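Thitima Paisan
@thitimacooks

OK grape people, it's time. I've been promising a thread on red grapes since May and I finally have a fridge full of them, so let's go!

1/ Start with the stem. A green, bendy stem means the bunch came off the vine not long ago. Brown and brittle means it's been sitting. I look at the stem before I even look at the fruit.

2/ Color next. With reds you want the deep ones, but a bunch is hardly ever one color all the way down and that's fine. The paler pink ones are usually a little sharper and I happen to love those (my brother picks around them, more for me).

3/ That dusty white film on some grapes is bloom. It's natural, it comes from the grape and it helps keep the fruit from drying out. Leave it on until you're ready to eat!

4/ Which brings me to my one big rule: DO NOT wash the whole bunch when you get home. Wash what you're about to eat. Damp grapes in a closed box go soft so fast.

5/ Storage: back of the fridge, in a bag with holes or a bowl with a loose cover. Keep them away from onions. I learned that one in my first apartment in Padley and I can still taste it.

6/ Someone asked about long bunches, the kind with shoulders at the top and a skinny tail. Snip them into small clusters with kitchen scissors. Way nicer on a plate, and people take a whole cluster so you don't end up with a bald stem and three sad grapes rolling around.

7/ Roasting! 400 degrees, a spoon of olive oil, salt, a bit of thyme, 16 minutes in my oven. Stop when a few of them split. Spoon the whole mess over ricotta toast. I made this for Thongchai Saithong and he went quiet for the entire plate.

8/ Freezing: pull them off the stem, wash, dry them really well, spread them on a tray so they don't touch, then bag them when they're hard. I had a bowl of these every night last summer. (Cut them up for little kids, please, fresh ones too.)

9/ The Wamville market has reds right now and the stall by the Mornwood road entrance lets you taste first. Go early, the good bunches are gone by ten.

10/ Still to come: pickled grapes. I've got 3 jars going, one with mustard seed, one with cinnamon, one with way too much chili. I'll report back when I open them. Tell me your favorite grape thing in the replies, I want to try all of it! 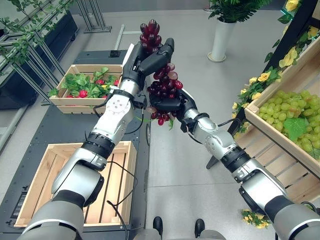
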